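Second pair of arms gets the nod, with a catch

12th February

Well, we have an answer on the money, and it's mostly a yes! Regular readers of this page will remember that back in December we put in for a second two-arm bench so that the kitchen tasks and the sorting tasks could stop fighting over the same table. Latifa Berrada came down from Pirkham with the decision this week, and I've been going round telling everybody since, so forgive me if you've heard it from me already in the corridor.

We get the arms. We get both pendants and the grippers. What we don't get, for now, is the new frame from Hellström, which was the dearest single line after the arms themselves and (I'll admit) the one I'd been looking forward to most. Latifa's view is that we can build the frame ourselves out of the extrusion left over from the Gekwood job. Jairo Taipe has been through the store and thinks we're 7 lengths short, so that's what we'll be ordering. Brackets we have by the bucket.

I spent a morning at the current bench with Mererid Eynon going over what the new one has to have room for, while the lemon task was set up. I'd only ever looked at this on a spreadsheet, and I came away thinking we'd drawn the side counter far too small — it was the pendants and the bowls and the keyboard all wanting the same bit of space. Mererid had been saying so for months.

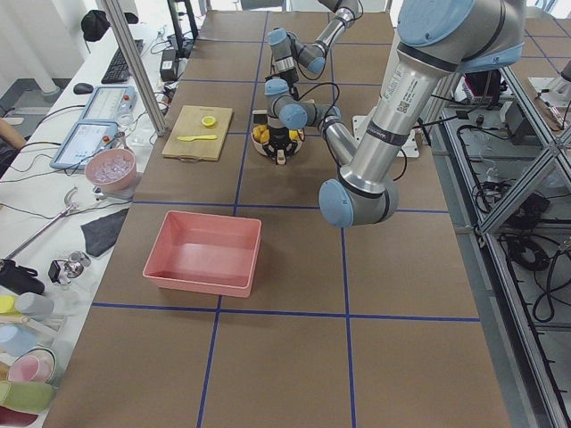
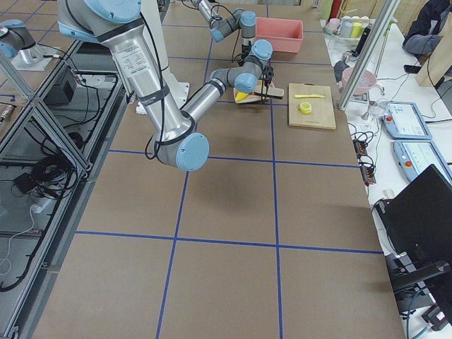 The lemon task at the current bench, with both arms, the taped table and the pink bin.

So the counter has gone up in size on the drawing, and the cost with it. Jhosep Rengifo also asked for a proper cable tray under the table, and that's in too. It added around 200 pounds and I don't think anyone is going to argue.

Consumables were the part I'd got most wrong. I had put down one roll of brown paper and two of blue tape to last the year, which made Mererid laugh out loud. We've now budgeted for 41 rolls of tape across both benches, plus paper, plus a small pot for bowls, boards and plastic knives. Lemons still come out of petty cash. Please keep your receipts!

Still to settle is where it all goes. Nilton Arango would like the far end of the room by the Flalo racking, where there's power already, but the floor isn't level there and somebody needs to get a quote for putting that right. The other choice is back to back with the bench we have, sharing one counter down the middle. I rather like that one. It does mean moving the cupboards, though, and I know some of you have feelings about the cupboards.

The drawing is pinned up next to the kettle if you want to scribble on it. Pencil only please, Jairo has to trace it afterwards. The order for the arms goes in as soon as Latifa has signed the last form, and I'll put the delivery date up here when I've got one.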